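From: Mhairi Rutherford
To: cell-upkeep list
Date: 18 November 2022
Subject: Re: Gripper creeping off after a fixture swap

Hi all,

Callum Mowat wrote:
> We re-taught the memory pick after bolting the plate back
> down and it was fine for 11 cycles, then started landing
> shy of the slot. Do you re-teach the tower side too, or
> just the plate?

Callum, I'd do both, and I'd do the tower first! We got bitten by this in August on the Skuvside cell (old desktops, case on its side, panel off, same kind of job as yours). I spent a whole morning blaming the plate, and then Dougal put an indicator on the case and found it had shifted 2 mm on the table. So now I set the case down, check it against a stop, and jog in slowly over the board at low speed with one hand near the pause button.
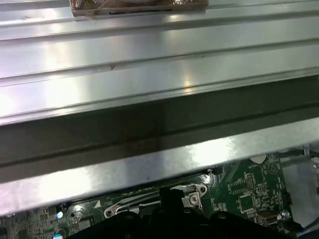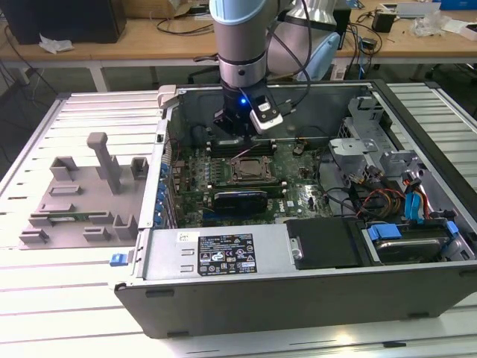
The other thing to look at is your cable. Ours had a zip tie pulled too tight up near the wrist, and every time the last joint turned it tugged on the sensor a hair – not enough to fault, plenty to miss a slot. I cut it off, left a bigger loop, ran 100 picks with the same module and didn't get one miss. Then I saved the whole lot as program 133 so Evander can't overwrite it again (hi Evander).

Oh, and check the screws on the fingers while you're in there. Mine were loose and I felt pretty silly.

Can you post your tool offsets when you get a minute? I'd like to compare them with ours before we start on the Prodden cell.

Mhairi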